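Moving the Shop to Gimdale, or How I Learned to Pack a Mug

I have been putting this post off since July because every time I sat down to write it I had to get up again and look for something that was still in a crate. My scissors, mostly. I own four pairs of scissors and during the move I bought two more, and I'm pretty sure at least one of those is now under the kiln shelf.

So, yes, the pottery has moved! If you ordered something over the summer and wondered why the confirmation email had a different return address, that's why. I left the old place in Sternow (the one with the stairs) and I'm now in a ground-floor unit in Gimdale, behind the tire shop, with a real loading door and a sink that drains. I can't tell you how happy the sink makes me. In Sternow I carried slops down to the yard in a bucket for 8 years, and my right shoulder would like everyone to know about it.

The rent is a bit higher and the drive is longer, and I won't pretend I don't miss the bakery on the corner. There was a cheese roll there that got me through a lot of glaze days. Gimdale has a gas station with a hot case, and a very good hardware store, and so far that's it for lunch. I've started bringing soup.

A few people asked about the kiln. It survived. It went on its own trip with a moving company that does pianos and safes, and they were lovely about it, and they charged me like it was a piano. The first firing in the new space was a bisque load, all plain stuff I could afford to lose, and I sat in the unit with a camp chair and a book and didn't read a single page. Then I did a glaze firing to 2,280 degrees (Fahrenheit, for my friends overseas) and the cone packs came out almost the same top and bottom, better than I ever got in the old place. I think the wiring back in Sternow was tired. The blue is a little deeper now. I like it. If you're trying to match a set you bought from me a couple of years ago, write to me first and I'll dig through the seconds shelf and see what I have in the old blue.

What I really want to talk about, though, is packing. Moving a whole pottery means packing everything you have ever made and not sold, and you find out very fast what you've been doing wrong.
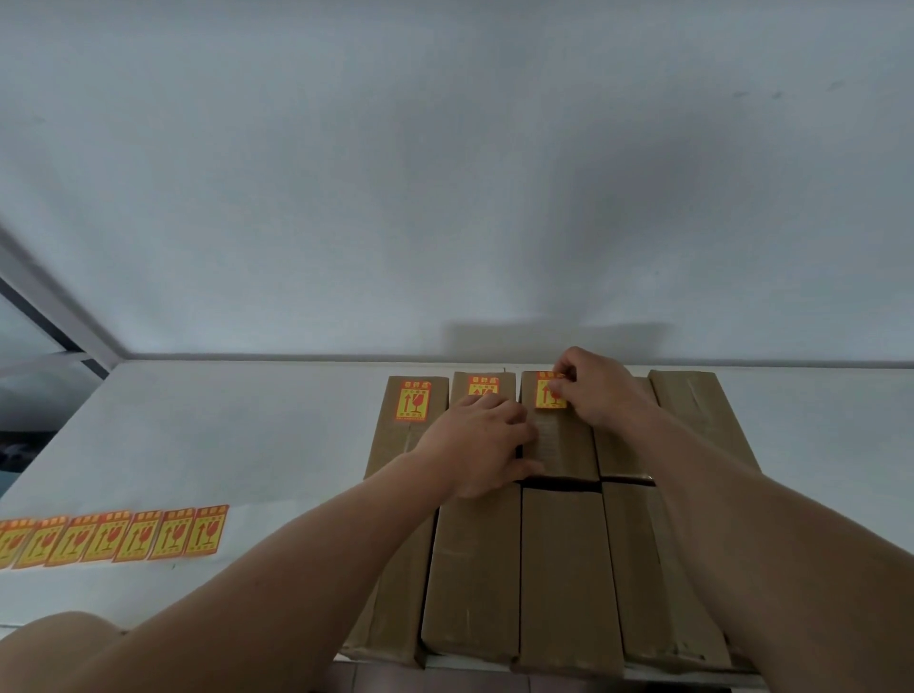

Mugs are the worst, and I ship more mugs than anything else. A bowl is easy, you wrap it and it's basically a ball. A mug has a handle sticking out asking for trouble, and for years I wrapped the entire mug in one big sheet and hoped. Now the handle gets its own strip first, wound through the loop until it's solid, and only after that does the mug get wrapped. I also used to put a lot of faith in stickers. You know the kind, bright yellow with the red wine glass for fragile and a double arrow pointing up, and I would slap one near the end of the box and feel like I'd done my job. I still use them! They're cheerful, and if one person along the way sets a box down gently because of a wine glass, great. But I pack now like the sticker will fall off in the first truck and the box will ride upside down the whole way.

My other big change is box size. I was using boxes that were too big, because I'd bought a huge bundle of them on sale and by golly I was going to use them up. All that empty room has to be filled with something, and crumpled paper settles. By the time a parcel has been on the road for two days, the paper has gone flat and the mug has a little dance floor. So I finally gave the big boxes away (a neighbor was moving too, perfect) and got smaller ones, with a couple of inches of padding on every side and not much more. I do the shake test on each of them. If I hear anything at all, it gets opened and done over. It's annoying at the end of a long evening, and I've skipped it exactly once and got the email with the sad photo of the handle, so I don't skip it anymore.

Tape: get the wide kind and get a dispenser with a decent blade. I went through a phase of using that brown paper tape you have to wet, and it looks beautiful, very old-fashioned, and I ended every session with it stuck to my sleeves and once to the dog. Back to the ordinary stuff.

For the move itself I did the dumb thing and packed by shelf instead of by kind. It felt quicker. What it meant was that on the other end I opened a box expecting test tiles and found test tiles, a jar of rutile, a phone charger and half a teapot. The lid of that teapot turned up more than a month later in with the winter gloves. Please label your boxes on the side and not just the top, because once they're stacked the top is no use to you at all. I knew this. I've helped other people move and bossed them around about this very thing.

Okay, shop stuff. The online store is open again and I've put up the dinner plates, the small pour bowls and the speckled mugs. The big serving platters are going to take longer, as I lost a couple of the drying boards somewhere between the two places and need to cut new ones. I ship twice a week and I'm trying to keep it to mornings so the afternoons are for throwing.

If you'd like to come see the new place, I'm planning an open studio when the front half has a floor I'm not ashamed of. It's painted concrete at the moment and the paint is coming up in sheets. I'm thinking gray again, or maybe that dark green everyone is doing, and I've got sample cans of both sitting by the door. Opinions welcome in the comments! I'll put out the seconds, there will be coffee, and parking is fine after the tire shop closes at 5.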